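Welcome! If you're thinking about the Site Supervision Certificate at Fusham, you probably have a pile of questions. We love talking about this course, so we've gathered the ones we hear most and tried to answer them properly.

*Last updated June 2022*

## What is the Site Supervision Certificate?

It's a part-time program for people in the building trades who are moving into a lead role, or who already run a crew and would like something on paper to show for it. You'll cover daily planning, reading drawings, safety talks, working with inspectors, and the big one: getting several trades through the same space without anyone losing a week. It's practical from the first evening, and people get really into it!

## Do I need to have supervised anyone before?

No. You do need two years of paid work in a trade. Carpentry, electrical, plumbing, masonry, roofing and HVAC all count, and so does general labor if you can show a range of tasks. If you aren't sure about yours, send us a short work history and we'll take a look.

## How long does it take?

The course is 113 hours of class time, spread over two terms. Most learners put in a few extra hours a week on their site log — a running record of real decisions you make at work, which becomes the main part of your assessment.

## Can I study from home?

Yes, for a good part of it. The planning and paperwork units are taught online through Baltel, our learning site, and you can watch the recordings whenever you like. The hands-on units are held in the Vishwakarma Building, and you have to be there in person for those.
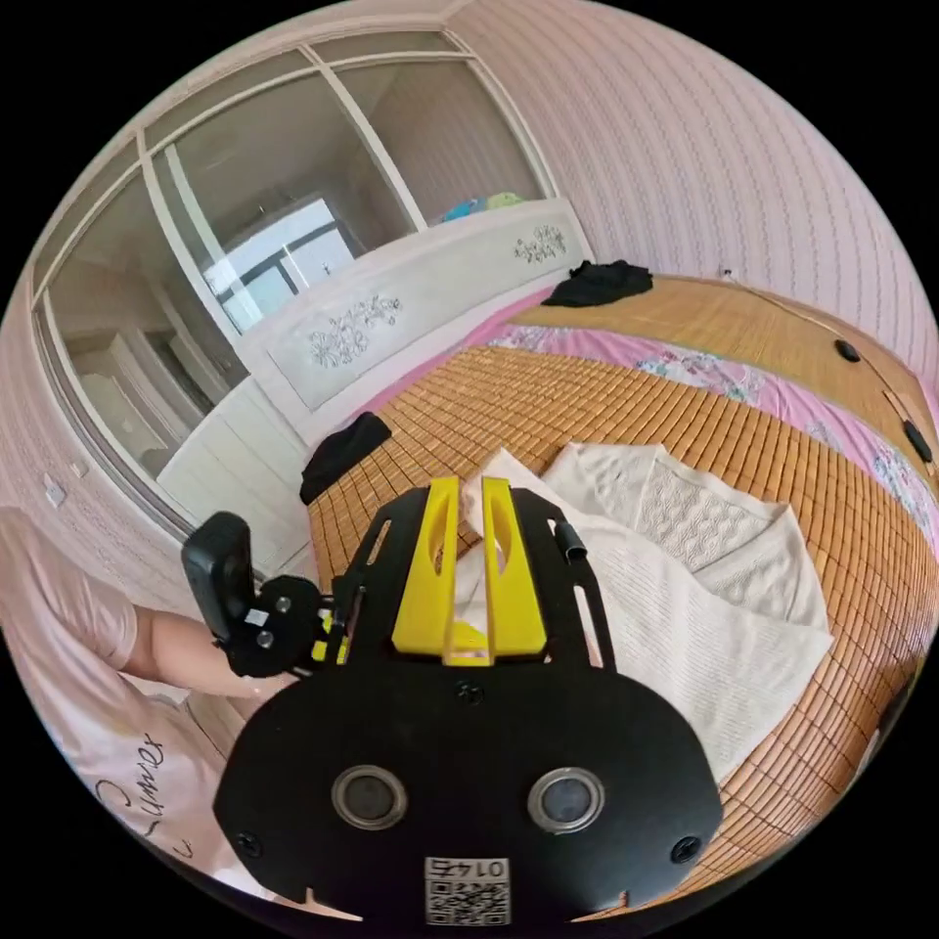
## What should I bring to the hands-on units?

- Work boots with a protective toe
- A hard hat (we have loaners if you don't own one)
- A tape measure and a scale ruler
- Your site log, printed or on a tablet

Gloves and eye protection are handed out at the door.

## What does it cost?

Tuition is $1,000 if you pay up front, and that covers both terms, your Baltel account and one assessment. You can also pay by term. If your employer is paying, ask them to email us before you enroll so the invoice goes to the right place the first time.

## Is there any financial help?

There is! The Bromell Award takes $800 off tuition for learners who are the first in their family to take a course after high school. The form is two pages long and asks for a short statement in your own words. Applications close at the end of November for the spring intake.

## How am I assessed?

There's no final exam. An assessor reads your site log, then talks it through with you for an hour or so. They'll ask why you ordered the work the way you did, what you'd change, and how you handled a delay. Learners often tell us they enjoyed this part — it's a rare chance to talk shop with someone who wants all the details.

## What if I miss a class?

Online classes can be made up with the recording and a short quiz. For a missed hands-on unit, you can join the next group that runs it at no charge, as long as you let us know within two weeks.

## Where do I park?

Use Lot C behind the Vishwakarma Building. The front lot is permit only, even in the evening. Check in at Room 151 on your first visit to pick up your badge.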